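5.2 Grasp slip on narrow-necked objects
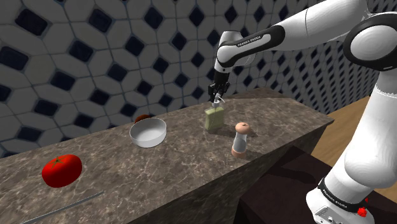
The failure that taught us the most came out of the kitchen tasks, and we were delighted to have caught it in simulation. Over 80 bottle trials the policy dropped the object 18 times, nearly always during the first upward motion. Contact logs showed both fingers touching the neck, so our success check marked the grasp as good and the arm went ahead and lifted. The grip force, though, was still climbing when the wrist began to turn.

Figure 4. Simulated Franka arm gripping a bottle by the neck, bottle task.

Wael Benmoussa traced the fault to a timeout in the Flukby controller, which released the lift command after 20 control steps whether or not the force target had been met. What a satisfying bug to find! With the lift held until the target was reached, drops fell to 7 over the same 80 starting poses. The remaining cases all involve off-center grasps, where the bottle swings and can strike a neighboring object. We treat these as a separate safety problem and take them up in Section 5.3.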